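Starix Water Reuse Program
Zakness site: progress report for Phase 2
Reporting period ending in December

Summary

Work at Zakness is on schedule for the treatment plant and behind schedule for the riser separation in the north wing. The plant has been installed, leak tested and run on collected water for 11 weeks. Treated water is being supplied to toilets in the south wing only. The budget for the period is underspent, and the unspent part is committed to the north wing work described below. A change to the sampling plan is requested. 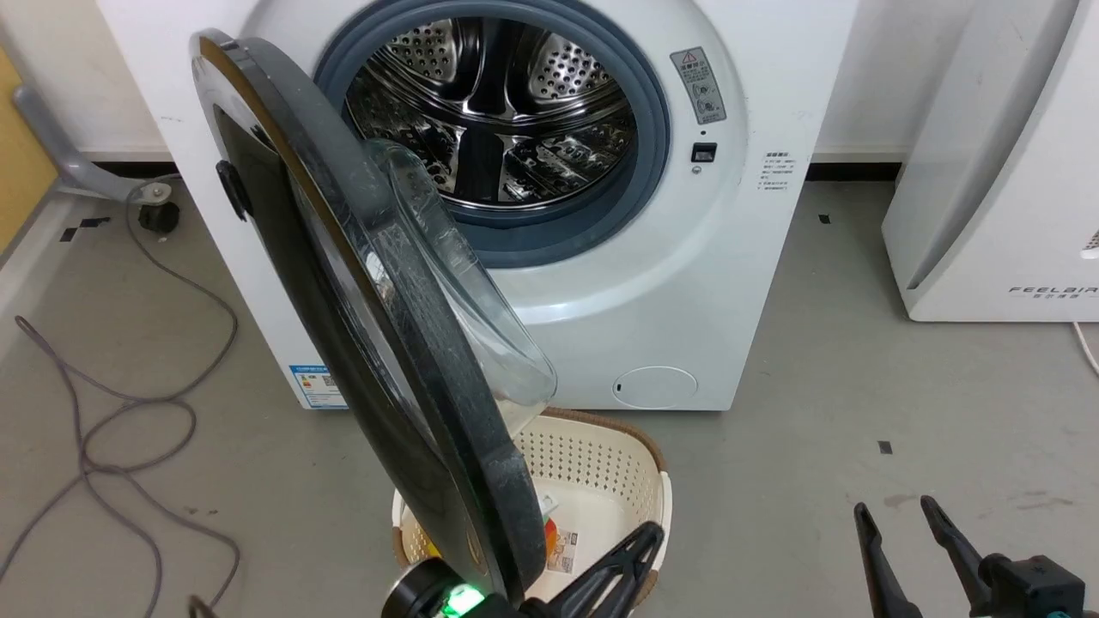
Elínborg Thygesen
Project Engineer, Zakness site

Background

Zakness is a residential building of 92 apartments in two wings, served by a single incoming main. The grant covers the collection of lightly soiled wastewater from showers, bathroom sinks and clothes washing, treatment of that water in the basement, and its return to the building for toilet flushing. Kitchen drainage and toilet drainage are outside the scope and continue to discharge directly to the sewer.

Phase 1 consisted of the pipe survey, the design and the permit application. Phase 2 covers construction, commissioning and the first part of the monitoring. The terms agreed at the start of Phase 2 set a target of 70 percent of toilet flushing demand to be met with treated water, measured over a full month with both wings connected. That condition has not been reached and no figure against the target is claimed in this report.

Collection pipework

The south wing was straightforward. The original drawings showed separate stacks for bathrooms and kitchens, and the camera survey in Phase 1 confirmed this on every floor. The bathroom stacks were cut at basement ceiling level and diverted to the collection tank through a rotating screen. A manual bypass to the sewer was fitted at each diversion so that a stack can be taken out of service without affecting the others.

The north wing drawings also show separate stacks. They are wrong for the two lowest floors, where a past renovation tied kitchen sinks into the bathroom stack behind a tiled wall. The error was not picked up in the survey for the reason that the tie-in is made above the point the camera could reach from the basement. It was found when dye was run through the kitchen sinks as a routine check before cutting.

Two options were priced. The first was to leave the lower floors out of the scheme and collect only from above. The second was to open the wall, remove the tie-in and run a new kitchen line to the sewer. The second option costs more and requires access to occupied kitchens, but the first would have sent the upper floors' water past a connection carrying grease, and a new offset would have been needed in any case to avoid it. The second option has been chosen. Riis, the pipework contractor, has issued a revised price, and it is attached to the financial annex.

Treatment plant

The plant is a Fitellow packaged unit with a screen, an aerated tank, a membrane stage and ultraviolet disinfection. It arrived in sections and was assembled in the former fuel store. The floor there was found to slope toward the old drain more steeply than recorded, and a leveling slab was poured before the tanks were set down.

Commissioning followed the supplier's sequence. Clean water was circulated first to check the level switches and the pump changeover. One float switch stuck in the raised position and was replaced. The tanks were then filled with collected water and the aeration was run without the membrane in service until the biological stage had settled. The settling stage took longer than the supplier had allowed. Bathroom water from the south wing is low in nutrients, and the biomass was slow to establish until the laundry drainage was connected.

Once the laundry line was in service, foam became a problem. It rose into the vent of the aerated tank and tripped the high-level alarm on several evenings, mostly between 7 p.m. and 9 p.m. A spray bar using treated water has been fitted under the tank lid and the aeration rate has been lowered during the evening. The alarm has not tripped since the second of these changes was made. Residents were also given a one-page note on detergent quantities, but it was issued in the same week as the spray bar and its effect cannot be separated from the mechanical changes.

Water quality

Samples are taken at the outlet of the disinfection stage and at the most distant toilet cistern in the south wing. Turbidity and residual organic load have been within the permit limits at both points since the membrane was put into service. Bacterial counts at the outlet have been consistently below the detection limit of the method.

The cistern samples are less consistent. Counts there remain within the limit for flushing water, but they rise after quiet periods. The likely cause is standing water in the distribution riser, which was sized for the full height of the wing and turns over slowly at present flow. Two measures are being considered: a timed flush of the riser to the storage tank, and a small dose of chlorine after the ultraviolet lamp. The timed flush is preferred on grounds of maintenance. It needs a return line which can be run in the existing duct.

Color has been raised by some residents. The treated water has a faint yellow tint that shows against white porcelain. It is within the permit limit, which for color is a descriptive one. The carbon cartridge offered by the supplier would remove most of it, at the price of regular replacement, and has not been ordered.

Laundry drainage

Clothes washing was included in the scheme at the request of the program reviewers, on the argument that its volume is predictable and its temperature helps the biological stage in winter. The drainage from front-loading machines arrives in short, strong pulses, and the collection tank has enough capacity to absorb them. Lint is the main maintenance burden. The screen basket is emptied every second day, and a coarse sock filter has been placed ahead of it to see whether the interval can be lengthened.

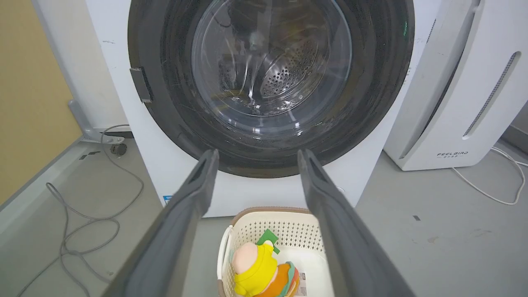
A written comment returned with the residents' survey asked whether fabric softener does any harm to the plant, and went on to say that the detergent note should have been sent out before the water was switched over, with the contact number for discolored water printed on the front in place of the back. Both points are accepted. Softener in normal household quantities is tolerated by the membrane according to the supplier's compatibility sheet, but the sheet does not cover long-term use, and the membrane pressure is being logged daily for that reason. The north wing note will go out ahead of the connection and the number has been moved.

Metering

Meters have been installed on the incoming main, the treated supply, the mains top-up to the treated water tank and the sewer bypass. All send pulses to a logger in the plant room. The top-up meter was found to be registering flow when the valve was closed. The fault was traced to interference from the cable of the circulation pump, which shared a tray with the signal cable. The cables have been separated and the affected readings are marked as invalid in the data file. They have not been estimated or filled in.

The reduction in mains water use cannot yet be stated with confidence. A comparison with the previous year is complicated by a leaking main valve that was repaired during construction – part of any fall in consumption belongs to that repair and not to the reuse scheme. The metered volume of treated water supplied, less top-up, will be used as the primary measure.

Energy

The plant's electricity use is above the design figure. Aeration accounts for most of the difference. The blower was left at the commissioning setting during the settling period and has since been reduced in steps, with a day's sampling between each. Further reduction is possible, but will be held until the north wing is connected and the load on the biological stage is known.

Finance

Spending on the treatment plant is complete except for the retention payment. Spending on pipework is below plan on account of the north wing delay. The leveling slab and the spray bar were paid from the contingency line. The revised pipework price exceeds the remaining contingency by a small margin, and a transfer from the survey line, which closed with a balance, is proposed in the annex.

Changes requested

Approval is sought to move weekly laboratory sampling at the plant outlet to every two weeks, and to use the freed analyses at the cistern end of the riser, where the variation is. Permit sampling is not affected. Approval is also sought for the budget transfer described above.

Next period

The north wing wall will be opened once access has been agreed with the households on the two lowest floors. Letters have gone out and most have replied. After removal of the tie-in the dye test will be repeated on all kitchen sinks in the wing, including those on floors where the drawings have so far proved correct. Cutting of the north stacks will follow. The riser return line will be installed during the same shutdown, to avoid draining the system a second time.

Meter data, laboratory results and the revised program are supplied separately as annexes.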